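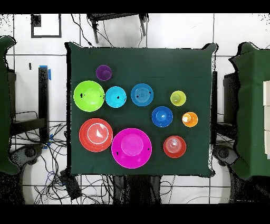 Rumier Table Kit: frequently asked questions

Last revised May 28, 2025. Maintained by Corina Tudose, Skillwood product support.

General

What is the Rumier Table Kit?
A tabletop training and test kit for robot arms that sort, stack and clear tableware. It consists of a set of plastic bowls, plates and cups in plain bright colours, a dark green table cover, and a licence for Sima, the software that plans layouts and logs trials. The kit does not include a robot, a table or a camera.

Which robots does it work with?
Any arm that accepts joint or Cartesian commands over Ethernet and has a gripper opening wide enough to take a cup by the rim. Fixed and wheeled bases are both supported. Drivers for a number of common arms are supplied with Sima. For anything else you will need to write a driver against the published interface, and a template is in the install folder.

Is this the same as the old Prarnen set?
No. Prarnen was the earlier product and was withdrawn in February. Prarnen layout files open in Sima but must be saved again in the new format before a trial can be run from them. Prarnen tableware can be mixed with the Rumier set if each piece is first added by hand to the item list.

Tableware and table

Why is the tableware in single colours?
Each piece is identified by shape and colour together. Patterned pieces can be used, but they need a fresh set of reference views and the default colour thresholds will not apply to them. Several colours in the set are close on purpose (blue and cyan, red and orange) and a poorly set white balance shows up early as swapped labels.

Does the table have to be square?
A square table is what the supplied layouts expect. On a round or oblong table, set the work area in Sima under Table > Limits and discard any layout that places an item outside it.

The cloth will not lie flat. Does this matter?
Small wrinkles at the corners are harmless. A fold under a bowl or plate tilts it and spoils the grasp height. Pull the cloth from opposite corners and clip it under the table edge. Do not iron it with steam; the dye is not fast. A frayed edge can be trimmed with scissors.

Can I use my own cloth?
Yes, if it is matt and differs clearly in colour from every item on it. A lime or yellow-green cup on a light green cloth is the most frequent cause of missed detections reported to us.

Can the bowls be nested at the start of a trial?
Yes. Mark them as a stack in the layout file. Sima otherwise treats a nested stack as one bowl with a thick rim and will plan a single lift.

Are the items safe for food?
They are sold as test pieces only. Wash by hand in warm water. Dishwasher heat warps the plates.

Installation

How many tables can one licence run?
The standard licence covers 2 tables on one computer. Further tables need the site licence.

Does flooring affect the result?
Only on wheeled bases. On tiled floors, lock the base with all wheels clear of the grout lines, then run the levelling check. Route power and network cables away from the wheels. Calibration must be repeated if a base is moved, however slightly.

Where should the camera go?
High enough to see all four table edges, with a view into the cups. A low camera angle hides the inside of the bowls and makes small cups disappear behind large ones.

Software

How many layouts are supplied?
2,521 in the current release, of which 1,695 use single items only. The remainder contain at least one stack.

Can trials run without an operator?
Not in the present version. Sima pauses after each layout until it is confirmed from the console.

What is stored in the log?
Joint positions, gripper state, camera stream, layout number and the operator's pass or fail mark. Logs are kept on the local disk and are not sent to Skillwood.

Orders and support

What is the warranty?
24 months on the tableware and cloth against defects in manufacture. Crushing by a gripper is not covered. Spare pieces are sold singly by shape and colour.

Can I hire the kit?
Hire is offered to schools and colleges only, with the cloth and tableware returned clean. Ask for the hire form when requesting a quotation.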